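餐具收纳与摆放教学套装(Gramoretti 系列)

打印本页 | 通过电子邮件发送
分享 13 评论 2

产品概述

Gramoretti 餐具收纳与摆放教学套装由 Flandetura 教学用品部供应,面向职业院校餐饮服务专业、家政培训机构、生活技能课程以及各类需要反复进行餐具取放、分类和归架练习的场所。套装以日常家庭餐桌上常见的盘、碗、碟为基本内容,配黑色塑料碗碟架一只,各件颜色相互区别,便于在口令、任务单或评分表中直接指称。

本套装自列入供应目录以来,主要用于桌面练习。使用单位可将其置于普通课桌、长条桌或专用操作台上,与本页后文所述的桌面分格方法配合使用。套装亦可单独作为日常餐具整理用品订购,订购单位不受行业限制。

套装组成

每套共 6 件,具体如下:

浅蓝色盘,一只
粉色盘,一只
白色盘,一只
米色碗,一只
白色小碟,一只
黑色塑料碗碟架,一只

盘类三只用于平放、盛放及竖立归架练习。米色碗内壁颜色与外壁略有差别,碗口朝上放置时容易辨认。白色小碟用于盛放小件物品,也可作为任务的起始位置或结束位置标志。碗碟架两侧开有槽口,盘子可竖立插入,相邻两只盘之间保持间隔。

套装不含桌面铺纸、胶带及练习用食品模型。上述物品可由使用单位自行准备,也可在订购时作为附加项目一并申请。

颜色与识别

套装采用固定的颜色搭配,同一批次内不作随机调换。教师编写任务单时,可以直接写明“将粉色盘放入架内”或“将浅蓝色盘置于碗的右侧”,学员无须辨认编号。对于需要在同一张桌面上布置多套餐具的单位,建议分批使用,或在餐具底部自行粘贴标签,标签不宜贴在盘面和碗沿。

白色盘与白色小碟颜色相近,任务单中应当使用“盘”和“碟”两种不同名称,必要时加注“大”“小”。任务单一经确定,同一学期内名称宜保持一致。

颜色在不同照明条件下会呈现细微差异。对颜色一致性有较高要求的单位,请在订购前向供应部门索取样品,样品归还期限以借用单所载日期为准。

桌面布置方法

建议在桌面上铺设褐色牛皮纸,并用深蓝色胶带沿长、宽两个方向贴出直线,将桌面划分为近似方形的格子。褐色纸面与套装各件的颜色对比明显,深蓝色胶带在其上也易于辨认。格子的大小由使用单位按照桌面尺寸和练习内容确定,一般以能够平放一只盘并在四周留有余地为宜。

铺纸时应先将纸面展平,再由中间向两侧固定。胶带接头尽量落在桌边。横向与纵向胶带交叉处容易翘起,铺设完成后应逐处按压。纸面出现破损时,可局部更换,但更换后的格线应与原格线对齐。

格子可以按行、列命名。命名方式写入任务单后,“第二行左起第三格”一类的表述即可作为摆放目标。碗碟架体积较大,放置时允许跨越格线,评分时以架身大部分所在的格子为准,或在任务单中另行规定其朝向。斜放的架子对取放方向要求较高,适合在学员熟悉基本动作之后安排。

练习内容参考

基础练习为单件摆放。学员从指定格子取出一件餐具,移至另一格,要求盘底落在格内,不压胶带。碗类应保持碗口朝上。

归架练习使用三只盘和碗碟架。学员将盘竖立插入槽口,盘面朝同一方向,先放远端,后放近端。盘在架内略有倾斜属正常情况,盘身不得与相邻槽口交叉。取出时一手扶架,一手持盘沿,竖直提起后再转为平放。

盛放练习可使用黄色玉米模型或其他轻质模型。学员将模型置于浅蓝色盘中央,再连盘移至目标位置,途中模型不应滑出盘外。模型可暂存于白色小碟内。

综合练习将以上内容连续进行。练习开始前,教师按照任务单布置初始状态,碗、盘、架的位置均应与任务单相符。碗碟架也可侧放,由学员先行扶正,再完成归架。此项练习应在任务单中注明架内是否预先放有餐具。

Nieto 培训中心在其家政基础课程中采用了上述练习次序,并将综合练习安排在课程后半段。该中心的做法是由两名学员配合,一人宣读任务单,一人操作,完成后互换。其他单位可依自身课时调整,不必照搬。

使用环境

套装适合在室内平整桌面上使用。桌面四周应保留人员站立和走动的空间,座椅宜推至桌边以外。桌旁如设有工作台或置物面,可用于存放任务单、记录纸及暂不使用的物品,但不宜将餐具叠放在桌沿。

牛皮纸面不适合湿态练习。餐具经清洗后,应先沥干并擦拭,再放回纸面。如课程包含洗涤环节,请将洗涤区与摆放区分开设置,碗碟架可在两区之间移动使用,移回纸面之前应倒净底部积水。

清洁与保养

新品首次使用前,请用清水和中性洗涤剂清洗。日常清洁使用软质海绵,不使用钢丝球及含研磨颗粒的清洁剂。碗碟架槽口内侧容易积存水垢,可用软毛刷沿槽口方向刷洗。

每次课程结束后,应检查盘沿、碗沿有无缺损,检查碗碟架两端有无裂纹。发现缺损的餐具应立即停止使用,并在登记表中注明。单件补购不要求退回原件。

长期不用时,请将餐具晾干后装回原箱,盘与盘之间夹放软纸。碗碟架不宜承受重压,不得在其上叠放其他箱件。存放处应避免阳光直射,并远离热源。

附加项目

Drallent 桌面铺装包可与本套装同时订购,内含褐色牛皮纸一卷及深蓝色胶带。铺装包不单独提供安装服务,随包附有铺设说明一份。已自行完成桌面分格的单位不必订购。

食品模型由使用单位在附加项目表中勾选。模型仅供练习使用,不得入口,亦不得与真实食品混放。

订购信息

本套装按箱供应,每箱 13 套,箱价 2,544 元,含包装费,不含运费。不足一箱的订购请联系供应部门,由供应部门视库存情况答复。答复时限为收到申请后 2 个工作日。

订购单位应填写统一订购单,写明收货地点、联系部门及是否需要附加项目。订购单经本单位盖章后提交。已提交的订购单如需变更,应在发货之前以书面形式提出,发货之后按退换规定办理。

每年 11 月为集中订购期,期间提交的订购单按提交次序统一安排发货。其他月份照常受理。

实物布置 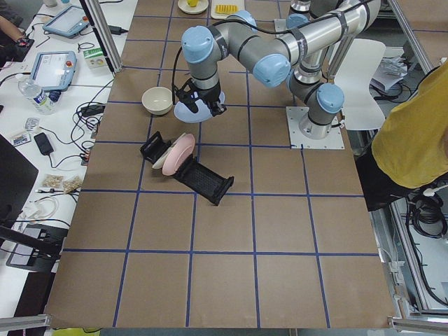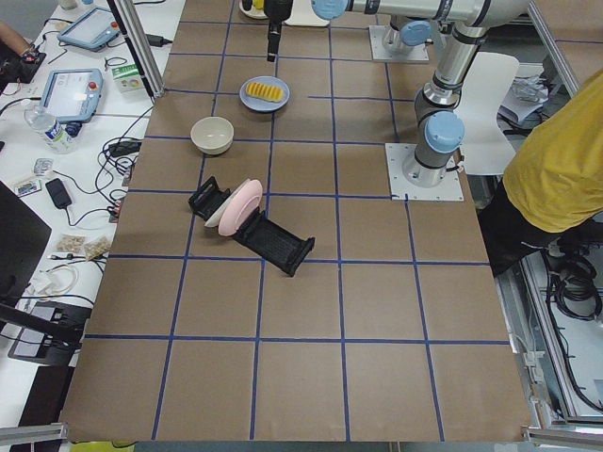 两图中,粉色盘与白色盘均立于黑色碗碟架内,米色碗直立放置,桌面为褐色纸面及深蓝色胶带格线。

验收与退换

收货单位应在签收时核对箱数,并于开箱后按“套装组成”一节逐件清点。运输造成的破损,请保留原包装,并将破损件与箱体标签一并拍照,随退换申请提交。

下列情形可以申请更换:餐具颜色与目录不符;套内缺件;碗碟架开箱时已有裂纹。因使用、清洗或存放不当造成的损坏不在更换范围之内,可按单件补购办理。

更换件由供应部门寄出,原件是否需要退回,以供应部门的书面通知为准。附加项目中的牛皮纸和胶带拆封后不予退换。

资料领取

任务单空白样表、餐具登记表及桌面铺设说明可向 Flandetura 教学用品部领取,每个订购单位限领一份,可自行复印。样表中的餐具名称与本页一致,使用单位如已更改名称,请自行修订后使用。

本页内容更新于 5月2日 星期三。此前印发的纸质目录与本页不一致的,以本页为准。

打印本页 | 通过电子邮件发送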